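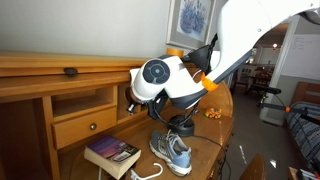 4. Avaliação do pacote Rundico em ambiente doméstico

4.1 Objeto da avaliação

O Rundico é um pacote comercial de software para arrumação de objetos, vendido por assinatura pela empresa Urodden a laboratórios e a integradores que já possuem um manipulador. Ele compreende um planejador de preensão, um módulo de escolha do local de depósito e uma interface de demonstração por teleoperação. A versão avaliada é a 2, distribuída em dezembro de 2021, com a licença básica de 349 euros por mês. O fabricante afirma, na documentação, que o pacote funciona em móveis comuns sem marcadores e sem modelo tridimensional prévio. Foi esta afirmação que nos interessou verificar.

Trabalhos anteriores com o pacote concorrente Vakier utilizaram mesas planas e desobstruídas, e nessas condições os resultados dos dois produtos são difíceis de distinguir. Por este motivo escolhemos um móvel com geometria menos favorável, e mantivemos sobre ele objetos de uso cotidiano.
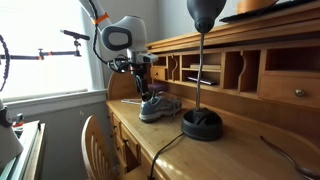

O planejador de preensão do Rundico trabalha com uma lista ordenada de candidatos, e o operador pode aceitar o primeiro ou pedir o seguinte. Para calçados, a documentação recomenda uma pega pela parte traseira, onde a forma é mais rígida do que na gáspea. Adotamos essa recomendação em todos os ensaios com o tênis cinza: na Figura 2 os dedos da garra estão fechados no calcanhar, com o bico voltado para a luminária. A proximidade da luminária é relevante para a discussão, pois o módulo de colisão trata a haste fina como um obstáculo de largura muito maior - um comportamento conservador, que reduz os candidatos disponíveis daquele lado.

4.2 Procedimento

Cada ensaio começa com o braço na posição de repouso e termina quando o operador confirma o depósito na interface. Foram executados 21 ensaios, todos pelo mesmo operador, que tinha recebido o treinamento em linha da Urodden. Um ensaio era considerado completo se nenhum comando manual de correção fosse emitido depois da aceitação da pega. Os parâmetros de força foram deixados nos valores de fábrica.

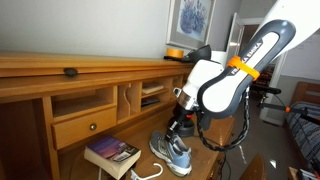
A escolha do local de depósito é feita por um mapa de ocupação, calculado no início do ensaio e não atualizado durante o movimento. Esta decisão de projeto torna o pacote rápido, mas também sensível à densidade de objetos na superfície de trabalho. Na configuração da Figura 3, em que o tênis tem a sola apoiada no tampo, há também um livro grosso e um cabide de plástico branco na parte da frente. O cabide é um caso difícil para qualquer mapa deste tipo, por ser baixo e vazado, e o Rundico permite ajustar a altura mínima de obstáculo somente na licença superior. Consideramos que essa limitação deveria constar de forma clara na página do produto.

4.3 Resultados

Dos 21 ensaios, 13 foram completos segundo o critério acima. Nos demais, a correção manual foi pedida quase sempre na fase de depósito, e não na de preensão. A interface de teleoperação respondeu bem nesses casos, e o operador pôde retomar o movimento sem reiniciar o planejador.

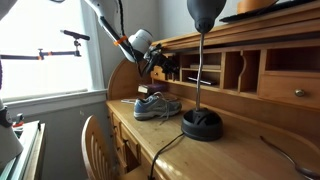 O tempo de retomada não foi medido de maneira sistemática. Em comunicação pessoal, Bahman Amini, que utilizou a mesma versão no projeto Asadi, relatou uma experiência parecida com a nossa e observou que a qualidade da calibração inicial influi mais do que a escolha do candidato. Não dispomos de dados próprios para confirmar essa observação. Repetimos a calibração uma vez, depois do nono ensaio, seguindo o assistente do pacote, cujas instruções em português contêm alguns erros de tradução - em particular, os eixos do punho aparecem com nomes trocados em duas telas.

Quanto ao custo, a licença básica nos parece adequada para grupos que precisam de demonstrações de preensão em objetos isolados. Para o depósito em superfícies ocupadas, o ajuste reservado à licença superior é, na nossa opinião, necessário. A comparação com o Vakier no mesmo móvel é apresentada na Seção 5.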